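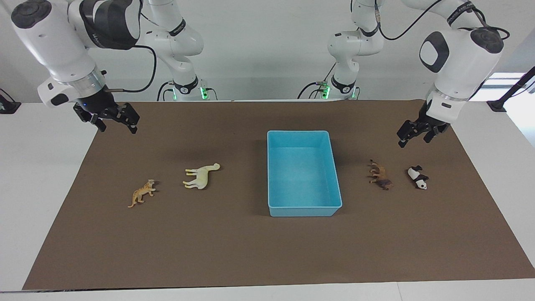
Shazia Paracha told me the animals always go last. Bricks first, then the train track, then anything with wheels, and only when all of that is off the floor does she let anyone start on the animals, because the animals are the bit people enjoy and you don't hand over pudding before the peas.

I'd asked her how she tidies up, expecting a tip or two about labels. We ended up talking for most of an afternoon, and I went home and emptied my own toy cupboard onto the landing, so be warned.

Shazia has run the toy library in Olldale since it was a trolley at the back of the church hall. It has its own room now, up one flight of stairs, with Clindberg shelving along the long wall (second-hand, from a shoe shop in Tundov that was closing down) and a kettle I wasn't allowed to touch because "it has a knack to it".

The animals get sorted on the table, and she is quite firm about that. A big brown mat goes down first, with a plain blue plastic bin in the middle of it, and the animals go round the outside.

"People want to start by scooping," she said. "They get two big handfuls and in it goes, and then you've got a giraffe leg through a sheep and you don't know what's missing. I want them standing up on the mat where I can look at them. Then they go in."

Why brown, I wanted to know. She laughed at me. "It was what the shop had! I did want green, like a field. But I've gone off the idea, green was going to be a nightmare with the crocodiles and the frogs. On brown I lose the bears a bit and that's about it."

The mat does other jobs too. It stops things skating off the table when a toddler leans on it, and it's quieter, which matters when there's a baby asleep in a pushchair by the door - and there usually is. She wipes it with a damp cloth, hangs it over the banister and that's it washed.

We got on to bins, and I'm sorry to say we stayed there a while. Shazia has opinions about bins. She doesn't like lids. She had a whole set of lidded boxes from Betancur a few years back, very smart, and they lasted until July before she gave them to her sister for Christmas decorations.

"A lid is a second job," she said. "A four-year-old will put a cow in a box. They'll do it all day, they love it. Ask them to put the cow in a box and then get the lid on straight and clip both ends and they've gone. They're in the dressing-up. So now I have open tops and I don't fill them, and if it's heaped up it wants splitting in two."

She likes a bin with sides that slope outwards a little, too, so a small hand can get in and out without knocking it over, and she likes a soft rim. I said I'd never once thought about the rim of a bin. "You've never carried one up those stairs," she said.

I asked whether she sorts by kind - farm in one, jungle in another - and here I got a proper sigh. She used to. There were little pictures on the front of everything and she was very proud of them. Then she noticed how much of the tidying-up was arguing. Was a goat farm or mountain? Where did you put the dog? One family brought back a loan with a note apologising that they couldn't find the correct bin for the walrus.

"So I thought, right, animals. It says animals. If it's got a face and it isn't a doll, it's in there."

Dinosaurs, though? "Dinosaurs are separate," said Shazia, as if I'd asked something very silly. "There's far too many of them."

The whole end-of-session tidy takes her 20 minutes with help and rather less without, though she'd never tell the children that. She doesn't do a tidy-up song. She tried one and found she was humming it in the bank. What she does is give each child one sort of thing to find, and she makes it a bit specific, so it's "anything with horns" or "anything that swims", and off they go under the radiators.

I wondered what she does about the ones that have seen better days, the chewed tails and the worn-off eyes. She keeps nearly all of them. Sharp bits get dealt with and anything cracked goes, but a faded horse is still a horse, and the old ones are often the first to be picked out. She showed me a hen so rubbed down it could have been a pebble, and told me it had been asked for by name that morning. The name is Margaret.

Before I left I had a go at putting the bin back on the shelf and was told I'd got it the wrong way round. It's a rectangle with nothing written on it. I turned it round anyway.

79 shares
2 comments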